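**Ticket:** bench arms, household chore set, stops and slips on the table
**Opened:** 19/01/2023
**Site:** Renutberg, upstairs bench
**Control software:** Tosari
**Status:** open, two items closed

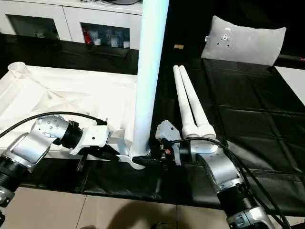 The question from the Planden side is whether the two-arm bench can be left to do a short set of household chores without a person standing next to it. The set is: fold a cloth, move a cup, put small items back where they came from. At present the answer is no. This ticket collects the faults that stand in the way, so please add to it and don't open new ones for each stop.

### What was reported

- The cloth task stops part way with "grip lost" although the cloth is still held.
- Cup is not found at all on some runs.
- Both arms go for the same spot near the middle of the table and the safety stop trips.
- Cable on the left arm drags on the cloth and moves it.

### Runs so far

We ran the full set 40 times with the settings as delivered. The set finished without help 9 times. Of the runs that failed, 12 were safety stops with the grippers too close to each other, and those are the ones that take longest to clear, as both arms have to be backed off by hand. The rest were a mix of cloth and cup.

A person does the same set in under a minute. The bench takes five when it works. Planden have said that speed doesn't matter to them yet, so we are leaving it out of this ticket.

### Entry 1: grippers meeting in the middle

Checked the arm calibration first. Left was fine. Right was out by 5 mm at full reach, which is over the limit in the Demchenko manual. Recalibrated and ran the pole approach on its own, both arms coming in to the foot of the upright from either side. No stops in that test.

Put the full set back on and the stops returned, fewer than before. So calibration was part of it. The other part is that the planner treats the two grippers as points and takes no account of the housings. Raised the keep-apart distance in Tosari from the default to 40 mm. No safety stops after that, but the arms now take turns when they could work together, and the cloth fold needs two hands at once.

Workaround: use the wide setting for everything except the fold, and switch back for the fold only. This has to be done in the task file, there is no switch for it on the panel.

### Entry 2: cup not found

Clear plastic cup, white cloth under or behind it. The vision step looks for an edge and there is hardly one to find. Tried the following:

1. Turned the overhead light down. Slightly better.
2. Moved the cup on to the black sheet. The creases in the sheet catch the light and were picked up as edges, so we got false finds in place of no finds.
3. Put a strip of coloured tape round the cup. Found every time.

Number 3 works but I don't want to call it a fix. People do not put tape on their cups. If the aim is a machine that can clear a kitchen table, it has to cope with clear plastic and glass, so I've left this part open and asked for the depth readings to be logged as well.

Reply from support: depth readings on clear objects are poor on all units of this type and there is no update planned before July. They suggest teaching the cup position by hand. Same objection as the tape.

### Entry 3: cable drag

The black cable from the left arm hangs in a loop long enough to lie on the cloth. When the arm swings out, the cloth goes with it and the fold starts from the wrong place. Clipped the loop further back along the arm and checked the full range of movement before running. No pull on the connector at full stretch.

Did the same on the right arm although nobody had reported a problem there. Leave enough slack at the wrist when you do this. Too tight and the wrist joint reports an overload.

Closed.

### Entry 4: "grip lost" on the cloth

Width of a single layer of cloth is below what the gripper counts as holding something. It closes, reads nearly zero and decides it has dropped the item. Lowered the threshold for the cloth task only. The false messages have gone.

Side effect: if it really does miss the cloth, it now carries on and folds thin air. A check by camera after each pick would catch that. Tosari can do this but it adds time to every pick.

Closed as far as the message goes. Missed picks moved to the open list.

### Still open

- Clear cup on white cloth
- Missed picks going unnoticed with the lower threshold
- Keep-apart distance to be set per task on the panel
- Cloth starting crumpled. It folds a cloth that has been laid flat. Given a heap it pulls at a corner, and if that corner is underneath it tries the same thing again until it times out.

The last one is the largest by far and I don't think it belongs with support. It needs new training data, and a cloth out of a basket or off the back of a chair is never flat to begin with.

### Note for Planden

With the cable and threshold changes in, the bench can be used for moving solid, opaque items with someone in the room. Please don't run the cloth task unattended. Keep the stop button within reach and back the arms off one at a time after a stop, right arm first.

Next entry when the depth logs are in.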